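About Tedix

Who we are, and why we read budgets for fun 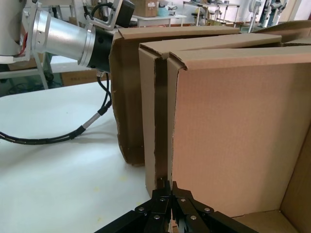
How this started

I was a county budget analyst for nine years, and for most of that time I was the person in the back row of the finance hearing with a highlighter and a cold coffee. When I left, I figured I'd be done with state budgets forever. I lasted until the next February, when the governor's budget came out and I found myself printing the whole thing at the library (sorry, library) and scribbling in the margins on my kitchen floor.

I typed up my notes and emailed them to a few friends who worked at food shelves and housing agencies. They sent them to their friends. By the end of that session I had strangers writing to ask what was going on with the child care subsidy line, and would I please hurry up!

So that's Tedix. We follow the state budget from the day it's proposed to the day it's signed, and we write about it in words you'd use at the dinner table.

What we do all day

Mostly we read. The last budget bill plus its backup documents came to 2,276 pages, and we went through every one of them, including the fee schedules. We sit through committee hearings, the long ones too, and we write up what happened the same night if we can stay awake. When a line moves from one department to another, or a program gets a new name and a smaller number, we try to catch it and say so.

We put out three things. The Tedix Letter goes out every week the legislature is in session. It's free and it always will be. Harb is our bill tracker, where you can look up a tax or spending bill and see which committee has it, who voted how, and what the fiscal note says. (It's named after my first dog. The dog was also good at finding things people had buried.) And then there's Sindari, our classroom program, where high school students get a pretend state, a real-sized shortfall, and one afternoon to close it. I have seen a room full of sophomores nearly come to blows over a gas tax and I loved every minute.

Where we stand

People ask if we're liberal or conservative, and fair enough, you should ask that of anybody who writes about tax money. We have opinions, all eight of us, and they don't match. You should hear us at lunch. What we've agreed on is that the letter tells you what's in the bill, who pays for it, and who asked for it. If one of us wants to argue for or against something, it runs under that person's own name with "opinion" at the top.

We don't endorse candidates. We don't write bills. We'll talk to any lawmaker of any party who calls us, and we've had angry phone calls from both sides of the aisle in the same morning, which I'll admit made me a little proud.

Who pays for us

Readers, mainly. We take small donations and we charge towns and nonprofits for our budget workshops. No single donor can give us more than $500 a year, and we don't take money from lobbying firms, parties or campaigns. We got that wrong once early on, when a check came in from a consulting shop I didn't recognize, and we sent it back as soon as a reader pointed it out. Thank you again to that reader!

Where to find us

We're upstairs in the old Priven Building, a short walk from the capitol, above the shoe repair place. The buzzer sticks, so give it a good push. During the session we're at the statehouse a lot more than we're at our desks, so write first if you want to stop in. The rest of the year somebody's usually here by mid-morning and there's a pot of coffee going.

If we've made a mistake, please tell us. Corrections go at the top of the next letter, and on the original piece too, with what we had before and what it says now. And if there's a line in the budget you've been wondering about, send that along. Some of our best pieces started with a one-sentence email from someone whose bus route had changed.

Page last updated Jul 27, 2025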